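Tenover 339 Stainless Steel Mounting Plate

Home > Metal Stock & Fabricated Parts > Plates > Mounting Plates

Item: Tenover 339
Material: 304 stainless steel (316 to order)
Finish: No. 4 brushed, one face
Availability: In stock, standard drilling

The Tenover 339 is a square, flat mounting plate cut from cold-rolled 304 stainless sheet and plate. It is made for bolting equipment down to a bench, floor, frame or wall where painted mild steel would rust or chip. Typical uses are pump feet, handrail posts, small motors, light columns, sink and counter brackets, and test fixtures.

Each plate is laser cut, deburred on all edges and flattened before drilling. The brushed face carries a peelable film, which should stay on until the plate is in position. Film left in direct sun for long periods gets hard to remove.

Sizes and thickness

The standard plate measures 339 mm on each side. Stock thicknesses are 6 mm, 8 mm, 10 mm and 12 mm. The side length is held to plus or minus 0.5 mm. All four corners are 90 degrees with a 3 mm radius. Square corners with no radius can be ordered, but the points are sharp and we ask that they be covered or guarded after fitting.

A larger version, the Tenover 762, is 762 mm on each side and comes in 10 mm and 12 mm only. It ships on a pallet. Hole patterns for the 762 are always drilled to order, so please send a drawing.

Hole patterns

Pattern A – four holes, one per corner, for M10 bolts.
Pattern B – eight holes, one per corner and one at the middle of each side, for M10 bolts.
Pattern C – as Pattern A, with a 90 mm center hole for cable or pipe.
Blank – no holes.

Holes are clearance holes with a light countersink to remove the burr. Threaded holes are available in the 10 mm and 12 mm plates. Stainless threads can gall, so use an anti-seize paste and do not run the bolts in with an impact driver.

Choosing a grade

304 is the right choice for most indoor work and for outdoor work away from the coast. It stands up to ordinary washdown with mild detergents. Order 316 if the plate will be near salt water, around a swimming pool, on a road that is salted in winter, or in regular contact with bleach or other chlorine cleaners. 316 plates are cut at our Zitmont shop and take longer than stock items. The lead time is shown on your quote.

We do not supply this plate in 430. It is magnetic and cheaper, but it stains outdoors and we had too many returned.

Finish

The No. 4 finish has a visible grain running in one direction. If you are fitting several plates side by side, tell us when you order and we will cut them with the grain lined up. The reverse face is mill finish (2B) and may show light roller marks. These are normal and are not grounds for return.

A bead-blasted finish is available on the 6 mm and 8 mm plates. It hides fingerprints less well than the brushed finish and needs more frequent wiping in areas where people touch it.

Fixing down

Use stainless fasteners of the same grade as the plate. Zinc-plated bolts will work for a while, but they corrode first and leave brown marks on the surface around them. Where the plate sits on carbon steel or aluminum, put a nylon or rubber isolating pad between the two metals. Pads cut to match Patterns A and B are sold by Erer and are listed under Accessories.

On concrete, check that the floor is flat before drilling. A plate pulled down over a high spot will bow, and the equipment on top will not sit level. Shim low spots with stainless shim stock. Grout can be used under the 10 mm and 12 mm plates.

Tighten opposite corners in turn, a little at a time. Check the torque again after the first week of use if the equipment vibrates.

Cleaning and care

Wipe with warm water and a drop of dish soap, along the grain, then rinse and dry. For stuck-on marks, use a nylon pad. Steel wool must not be used on any stainless surface. It leaves small particles behind, and these rust.

Rust spots on a new plate nearly always come from grinding dust or other steel work nearby. Remove them with a stainless cleaner as soon as they appear. The plate underneath is usually sound if the spots are caught early.

Certificates

A mill certificate is supplied on request for any stock plate. Please ask at the time of ordering, as we can't always match a plate to its heat number once it has left the building. The previous supplier's numbers, beginning with M for Mészáros, are still found on some older plates. Those plates have the same outline and hole positions as the current Pattern A, so a new plate will fit the old bolts.

Ordering

Give the item number, thickness, pattern letter and grade, for example 339-10-A-304. The minimum order is one plate for standard patterns and 2 plates for anything drilled to a drawing. Drawings can be sent as DXF or PDF. Dimensions should be in millimeters, and hole sizes should be given as finished diameters.

Standard plates are packed flat in cardboard with corner protectors. The 12 mm plates are heavy for their size – lift with gloves, and get help with anything larger than the 339.

Blank plates and standard patterns can be returned unused within 30 days with the film in place. Plates drilled to a drawing can't be returned unless we made the mistake.

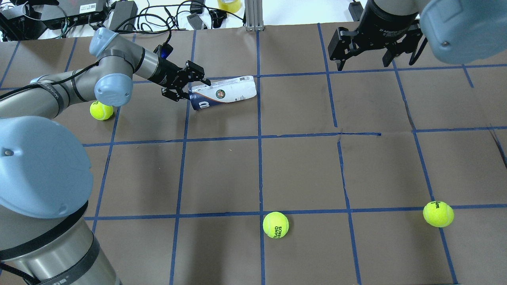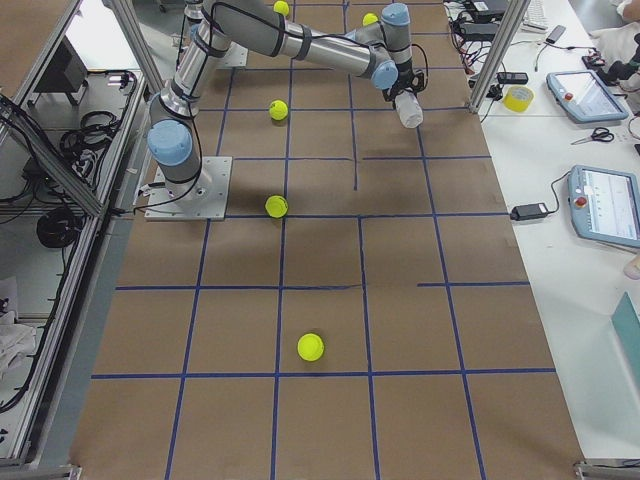 Robot arm, bench setup. Second photo: arm on square brushed-metal base plate.

Related items: Erer isolating pads, stainless shim stock, M10 bolt sets, anti-seize paste

Page updated December 2021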